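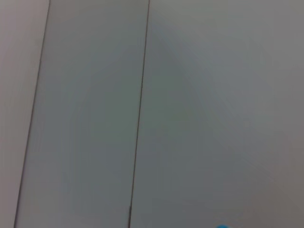 Nyokabi Rweyemamu starts talking about seams before she has sat down. Two thin dark lines on a pale surface, she says, can tell a robot arm nearly everything it needs to know about where its hand is, as long as you let it look at them for long enough.

"People see a wrist view like that and think there's nothing in it," she says. "It's gray! It's blurry! I look at it and I'm thrilled, I've got two edges that run nearly parallel and both lean the same way. That's a tilt reading, for free."

Rweyemamu leads the close-range group at Craddock, and for most of the past year she and her colleague Alun Mathias have worked on what they call line holding. The idea is easy to say out loud. When an arm moves in very close to a flat surface, the camera on its wrist loses the wide view it had a moment before. Most of the methods the pair tried early on simply gave up at that point and coasted on the last good guess. Line holding keeps going, using whatever long straight edges are left, plus the slow changes in shading between them.

Mathias came to the group from surveying, and he still talks like a surveyor. "You've got a joint between two flat pieces and it's going off at a slant," he says. "Fine. Either the joint is slanted or you are. You were told the joint runs straight back from the edge of the table, so it's you. Turn the wrist until the numbers agree."

The shading took longer. Soft dark patches used to ruin their results, and the first version of the software kept treating them as objects and steering around them. Eirlys Phillips, who joined in August as a student, suggested they stop trying to remove the patches and track them as well, very loosely, as something that ought to slide and spread as the arm came down.

"I thought it would be a two-day job," Phillips says, laughing. "It was not a two-day job. But the first run where it worked, I made Alun come back up from the parking lot to see it."

The test set is called Drandora, after the street where the group had its old lab. It holds 314 approaches to plain surfaces, all of them ending close in. With the old coasting method, the arm finished within its allowed error on 103 of them and missed on the rest. With line holding, it missed on 33. Rweyemamu went through every miss herself and found that most came from a single cause: one seam leaving the view while the other was too soft to trust.

And color? There is often a bit of something bright at the border of a close view, and I asked whether the system grabs at it. A sliver of strong blue against all that gray seems hard to ignore.

"It would love to," Rweyemamu says. "We make it wait. If all you have is a curved bit of edge, you don't know what the thing is or how big it is, so it gets written down as 'something, lower right' and that's all. The lines are still doing the work. Once more of it comes into view, then we talk."

Mathias is less patient about this and would like to use the color sooner. They have been arguing about it for weeks, cheerfully, and a version that does it his way is running on the second arm. So far it's faster and a little less steady.

The next step is a trial at Cornwood with 4 arms and surfaces the group hasn't picked for itself. Phillips is hoping for tile. Mathias is hoping for anything except tile – too many lines, he says, and all of them alike. Rweyemamu already has a notebook page headed "Tile" with a question mark after it, and she turned it around on the desk to show me how full it was.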